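La main gauche

Bucur avait dit que le plus dur serait la première semaine, à cause des épaules. Hrefna Ásgeirsdóttir n'avait pas eu mal aux épaules. Elle avait eu mal aux yeux, puis à la nuque, puis plus du tout.

Elle travaillait assise devant deux poignées articulées, l'une à droite, l'autre à gauche. Quand elle avançait la main, le bras avançait. Quand elle serrait les doigts, la pince se fermait. Une pédale lançait l'enregistrement, la même pédale l'arrêtait. Entre les deux appuis, ce qu'elle faisait s'appelait un épisode. S'il était bon, elle appuyait sur une touche verte, sinon sur une touche grise, et l'épisode gris partait dans un dossier que Bucur vidait quand le disque était plein.

Kiser louait l'étage au-dessus d'un magasin de carrelage, à la sortie de Dramham. On entrait par la cour. Les livreurs se trompaient souvent et montaient avec des palettes d'échantillons, qu'il fallait leur faire redescendre. Quelqu'un avait fait poser du papier peint à grandes feuilles brunes autour de la table, sur trois côtés. Le premier jour, Hrefna avait demandé si c'était pour le robot. Bucur avait répondu que le client voulait des fonds variés. Le mois d'avant, les murs étaient blancs, et plus tard ils seraient sans doute autre chose.

Le client s'appelait Suditz. Elle n'avait jamais vu personne de chez Suditz, mais leur nom était en haut de toutes les feuilles. Suditz voulait 4000 épisodes valides avant la fin d'octobre, avec les deux bras, sans chute d'objet, sans retour en arrière inutile. La consigne du lot tenait sur une page. Remplir le bac. Vider le bac. Remettre les articles de chaque côté, couchés si possible. Ne pas déplacer la mallette.

La mallette était turquoise et fermée. Elle était là pour encombrer. Le modèle devait apprendre à ne pas s'en occuper. Hrefna, elle, avait mis deux jours à y arriver. Il y avait un mot moulé sur le couvercle, EXPLOIT, et quand elle attendait que les bras reviennent en position de départ, elle le lisait en français, puis en anglais, et se demandait lequel des deux le fabricant avait eu en tête.

Elle avait 58 ans. À la conserverie, avant, elle avait rangé des filets dans des boîtes pendant la plus grande partie de sa vie, et c'était probablement pour cela qu'on l'avait prise. Pendant l'entretien, Bucur lui avait fait transvaser des gobelets d'un plateau à l'autre avec les poignées. Les autres candidats étaient jeunes et jouaient bien aux jeux vidéo. Ils allaient vite et renversaient. Hrefna n'avait rien renversé.

Elle n'avait pas parlé de sa main gauche. Une vieille histoire de tendon, opérée trop tard. La main marchait très bien, elle fermait, elle tenait, elle portait les courses. Elle ouvrait seulement avec un peu de retard. Pour lâcher une chose, Hrefna devait y penser. Elle s'était habituée à s'arrêter un instant au-dessus de l'endroit où elle posait, le temps que les doigts obéissent, et depuis des années elle ne le remarquait plus.

Au milieu du lot, Bucur imprima quelques vues de la table pour le cahier de suivi, que Suditz réclamait sur papier. Hrefna les colla elle-même sur une double page et écrivit dessous au feutre, comme on le lui demandait, ce qu'on y voyait. 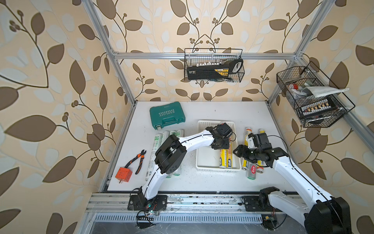
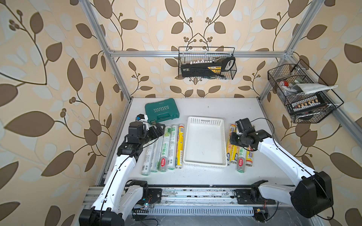 Lot Suditz, transfert à deux bras. Bac blanc au centre, mallette turquoise fermée au fond. Bac garni sur la première vue, vide sur la seconde.

Elle relut, ajouta ses initiales dans la marge et retourna s'asseoir.

Le travail avait un rythme qu'elle aimait assez. Le matin, elle faisait surtout des remplissages. Le bras droit prenait à droite, le bras gauche prenait à gauche, et il fallait éviter qu'ils arrivent ensemble au-dessus du bac. Elle comptait à voix basse, un, deux, un, deux, comme pour apprendre à danser à un enfant. L'après-midi, elle vidait. Vider était plus long. Les articles se couchaient les uns contre les autres et la pince n'avait pas la place d'entrer. Il fallait en pousser un pour prendre le voisin, et Suditz avait écrit que pousser était permis, à condition que le geste soit franc.

Franc, c'était un mot de leur page. Hrefna l'avait souligné. Un geste franc commençait quelque part et allait jusqu'au bout. Elle refit ce jour-là une douzaine de poussées jusqu'à en trouver une qui lui parût franche, et mit les autres en gris.

À cinq heures, Bucur arrivait avec son thermos et reprenait la salle pour les essais. Il chargeait le modèle entraîné sur les épisodes de la semaine et le laissait faire, une main sur l'arrêt d'urgence. Normalement Hrefna était déjà partie. Son car passait à cinq heures vingt et l'arrêt était de l'autre côté du rond-point.

Un soir de pluie, elle remonta chercher son écharpe.

Les deux poignées étaient immobiles et les bras travaillaient. Elle resta à la porte. Bucur ne se retourna pas. Le bras droit prit un article, le monta, le porta au-dessus du bac et ouvrit la pince. L'article tomba à sa place. Le bras gauche descendit à son tour, ferma, remonta, traversa. Au-dessus du bac, il s'arrêta. Puis il ouvrit.

« Il fait ça à chaque fois, dit Bucur. Seulement le gauche. »

Il avait cherché toute la soirée de la veille. Il avait changé le câble, vérifié les moteurs du poignet, recalibré la pince. Il avait même échangé les deux doigts de la pince gauche contre des neufs. Le bras s'arrêtait toujours.

Hrefna regarda encore un aller et retour. Elle ne dit rien d'abord. C'était exactement la durée. Elle la sentait dans l'avant-bras, comme quand on regarde quelqu'un enfiler une aiguille.

« C'est moi », dit-elle.

Elle lui montra sa main. Elle prit le bouchon du thermos, le tint au-dessus du bureau et le lâcha. Bucur lui demanda de recommencer avec la droite, puis de nouveau avec la gauche. Il ouvrit un de ses épisodes du matin et fit défiler la courbe de la pince. Il y avait un petit palier avant chaque ouverture. Il en ouvrit un autre, d'une autre semaine, et le palier y était aussi.

« Vous auriez dû le dire », fit-il.

« Je ne savais pas qu'il l'apprendrait. »

Il réfléchit. Elle voyait qu'il calculait ce qui restait de jours. On avait déjà près de 4000 épisodes, tous d'elle, et le palier était dans chacun. Il dit qu'on pouvait sans doute le couper par programme. On repérerait les moments où la pince gauche ne bougeait pas au-dessus du bac, on les enlèverait, et on réentraînerait pendant la nuit. Elle demanda si cela voulait dire qu'elle devait chercher autre chose. Il dit que non, qu'elle devait attraper son car.

Elle l'avait raté. Elle attendit le suivant sous l'abri, sans écharpe, parce qu'elle avait oublié de la prendre.

Le lendemain, elle essaya d'ouvrir plus vite. Elle se mit à penser au lâcher dès la prise, pendant le trajet, pour que les doigts soient prêts en arrivant. Au troisième épisode, elle lâcha trop tôt, sur le bord. Gris. Elle recommença. Au bout d'une heure, elle avait plus de gris que de verts, ce qui ne lui était jamais arrivé, et elle avait mal aux épaules.

Bucur passa la tête et lui dit d'arrêter ça.

« Faites comme d'habitude. Je coupe derrière. »

Elle fit comme d'habitude. Elle s'aperçut que c'était devenu difficile, maintenant qu'elle le savait. Elle s'arrêtait au-dessus du bac et se voyait s'arrêter. Il lui fallut le reste de la matinée pour que ça passe.

Le soir, elle resta. Elle avait prévenu sa voisine pour le chien. Bucur chargea la version coupée et annonça 100 essais, comme le prévoyait la feuille, cinquante avec chaque bras. Il cochait sur une planchette. Hrefna s'assit sur la chaise à roulettes, loin des poignées, les mains sur les genoux.

Le bras gauche ne s'arrêtait plus. Il arrivait, il ouvrait, il repartait. C'était propre. Il avait l'air d'un autre bras. Au bout d'un moment, un article toucha le rebord et roula sur la table. Bucur fit une croix. Un peu après, la même chose. Il se pencha, remit l'article en place, relança. À la fin, il compta les croix de la colonne gauche, puis celles de la droite, et posa la planchette sans faire de commentaire.

Il rechargea l'ancienne version. Il n'avait pas besoin de recommencer, il avait déjà les chiffres de la veille, mais il la lança quand même. Le bras traversa, s'arrêta au-dessus du bac, et l'article, qui se balançait un peu entre les doigts, eut le temps de se calmer. Puis la pince s'ouvrit.

« Ça balance, dit Bucur. À droite vous les prenez plus bas, ça ne balance pas. »

« À la conserverie aussi je les prenais plus bas. »

Il écrivit à Suditz dans la soirée. Elle lut le message par-dessus son épaule, à sa demande, pour les fautes. Il expliquait qu'une temporisation avant dépose avait été observée sur le bras gauche, qu'elle venait des démonstrations, qu'une version sans temporisation était disponible et perdait davantage d'objets. Il joignait les deux et demandait laquelle ils voulaient. Elle corrigea un accord. Elle trouva que temporisation était un bien grand mot pour un tendon.

La réponse mit quatre jours à venir. Suditz gardait l'ancienne, et demandait s'il était possible d'obtenir la même chose à droite.

Bucur imprima le message et le posa à côté de la pédale. Hrefna le lut debout, son manteau encore sur le dos. Elle essaya avec la main droite, dans le vide, ouvrir, attendre, ouvrir. La main droite partait toujours avant.

« Combien d'épisodes ? » demanda-t-elle.

Il dit qu'ils n'avaient pas précisé, et qu'elle pouvait commencer par des remplissages. Elle accrocha son manteau, s'assit, prit les deux poignées et appuya sur la pédale.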